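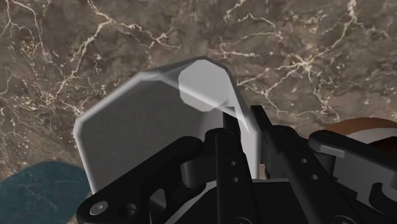 *Brown marble with white and cream veins.*

# Getting a home blood pressure reading you can trust

I've been checking my blood pressure at the kitchen counter since December and I've become a huge fan of doing it properly! My neighbor Ottilie Camenzind got me started, and most of these tips were hers before they were mine.

**Go first, coffee second.** Coffee, a cigarette or a brisk walk can all push the number up, so leave at least half an hour after any of them. I do mine before the kettle goes on.

**Sit for a few minutes.** Feet flat, legs uncrossed, back against the chair. No phone! I used to scroll the news while I waited and my top number did not thank me for it.

**Prop up your arm.** The cuff should be level with your heart. A folded bath towel on the counter is perfect for me, but a cushion works too.

**Bare skin, right size cuff.** Roll the sleeve all the way up or take the arm out — a bunched sleeve is nearly as bad as a cuff that's too small. Measure around your upper arm before you buy. Mine is 33 cm, and the range is printed on the cuff.

**Take 2, a minute apart.** Write both down, with the time. My notebook lives in the drawer with the spare batteries.

**Bring the monitor to your next checkup.** Weronika Szewczyk at our clinic in Cekstead ran mine against theirs and it took no time at all.

One odd reading isn't worth a bad night, but if yours keep coming in high, call your doctor. With chest pain or trouble breathing, call 911.

*Updated May 4, 2019*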